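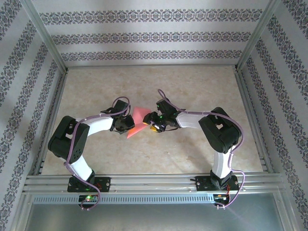

Fig. 1. A small triangular object in pink and coral.

Unit 5: Triangles and Why They Hold Their Shape
Handout for students, revised 2023-11-22

Bring this sheet and a ruler to the next session.

1. Rigid shapes
A shape is rigid if it can't change its angles without changing the length of a side. Take three strips of card and join them at the corners with paper fasteners. The angles stay put. Do the same with four strips and the square leans over into a diamond.
Once you know the three side lengths of a triangle, you know its angles too. With four sides you don't, and you need one more piece of information, such as the length of a diagonal.

2. Bracing
A gate made of four boards will sag over time. A fifth board from corner to corner splits it into two triangles. The same idea is used in roof trusses, shelf frames and bridges.
The practice problem uses the Skevlow footbridge. Its side frame is a row of equal triangles, and each member is either in tension (being pulled) or in compression (being pushed). Mark these T and C on your drawing. Long thin members do well in tension but can buckle in compression - keep that in mind for question 3.

3. Angles
The angles of a flat triangle add up to 180 degrees. If one angle is 97 degrees, the other two share 83 degrees between them, so a triangle can have at most one angle over 90.

Practice
1. Two angles of a triangle are 35 and 48 degrees. Find the third.
2. A frame has five sides and pin joints. How many diagonals must be added to make it rigid?
3. A strut carries 1,233 newtons in compression. Would you rather use a long strut or a short one of the same thickness? Give a reason.

Reading: El Idrissi, chapter 5, up to the section on space frames. The Starimden worksheet from September is still useful for question 2.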